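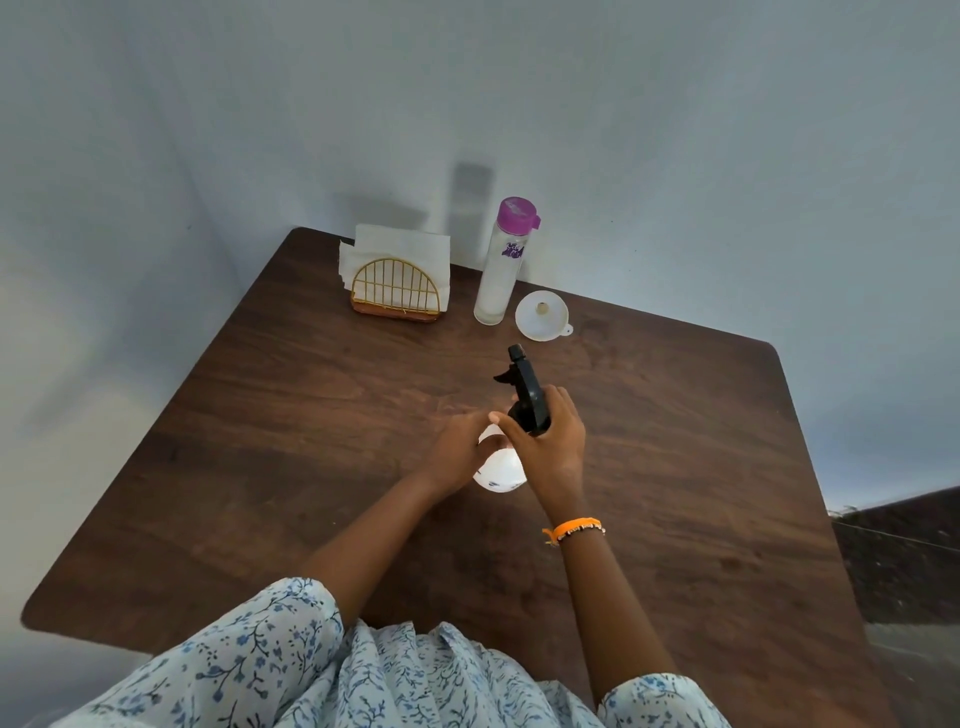 Refilling at the table: speaker notes
Session two, after the coffee break. Speaker: Azucena Arriaga. Slides by Crescencio Olvera.

Opening
Thank the Tristetti staff for the room. Say that the talk covers decanting only. Dilution rates were dealt with in the first session and the handout has the table.

Slide 1 - What we mean by decanting
Moving a liquid from a storage bottle to a working bottle. In the Serrano dining rooms the working bottle is nearly always a trigger spray. The storage bottle has a flip-top or a screw cap. Most spills happen between the two, and most of those come from pouring without a funnel.

Slide 2 - The surface
Use a table at standing height, against a wall if possible. A wall stops bottles going over the far side. Varnished wood is acceptable for mild products but wipe it straight away, along the grain. Old scratches hold residue and will go pale over time. Napkin holders can stay at the back of the table provided the napkins are changed if splashed. Do not use the table napkins to mop up; they break apart and leave lint in the grain.

Slide 3 - The funnel
Small plastic, with a tab on the rim. Park it rim down, spout up, so that the tip does not touch the table. Check the spout against the neck of the working bottle before buying in quantity. The first batch we had from Kernico was too wide for the older bottles and we used them in the laundry instead.
Pour slowly. Air has to come back up past the spout, and if the fit is tight the liquid will sit in the cone. Lift the funnel slightly to release it.

Slide 4 - Cloudy products
Some separate on standing. Turn the storage bottle over several times with the lid shut, then wait for the froth to settle. Shaking hard is quicker but gives a false level in the working bottle. Resari supplies a version that stays mixed, at a higher price. We have not tested it for longer than a month.

Slide 5 - The trigger head
Unscrew with one hand on the collar and the other on the body. Never pull on the trigger itself. Stand the head on a clean cloth with the dip tube clear of the table edge. Fill to the shoulder, no further - the tube displaces more than people expect. For the 400 ml bottle this leaves a usable gap at the top. Refit, tighten by hand, then prime into a sink.

Slide 6 - Labels
The working bottle carries the product name and the month of filling. Printing on the bottle wears off, so do not rely on it. Use the tie-on tags, stock number 761. Pencil lasts better than biro.

Questions
Allow 10 minutes. Likely to be asked about glass bottles: not in dining rooms. Likely to be asked about topping up: empty and rinse first, every time.
Handouts are on the chair by the door. Collect the spare ones before lunch.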